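ok so I have finally moved my sourdough starter out of the laundry and into the kitchen, and I have opinions. thread, sorry in advance

background: I've had this thing going since 2020 like half the country. it lived on top of the dryer because our kitchen in Brirken faces south and gets no sun at all from April on

every winter it sulked. two days to double, if it felt like it. I blamed the flour, I blamed the water, I bought a fancy jar

then the bakery at Grulell (the one beside the servo, go early, the cheese scrolls are gone by 9) had a sign up saying they'd look at your starter if you brought some in. so I did!!

the woman had one sniff and asked how often I was feeding it. I said once a week. she made a face I will carry to my grave

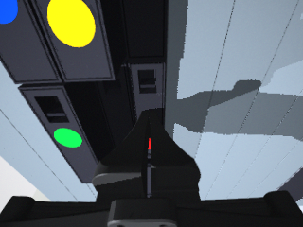 anyway her advice was twice a day for a fortnight, 200 g flour and 200 g water, chuck most of it each time. which sounded like a criminal amount of flour to me but I'd already paid for a coffee so I was committed

I've been halving it on weekdays, don't tell her. the discard goes into crumpets and mate, the crumpets. golden syrup. butter running down your wrist. my neighbour has started "dropping by" at breakfast

first proper loaf was last night. bit pale on the bottom, my oven's useless down low, but the crumb was the best I've had out of it by miles and the crust crackled when I put it on the rack

flour people: I'm on the Skevel wholemeal mixed half and half with plain white baker's. tried all wholemeal and it was a doorstop. tasty doorstop, but still

someone asked about rye. haven't tried it yet, there's a bag in the pantry behind the rice and I keep meaning to

also yes I still have the fancy jar. it's got buttons in it now

if anyone near Brirken wants some starter I've got litres of the stuff, bring your own container and I'll leave it on the front step after 5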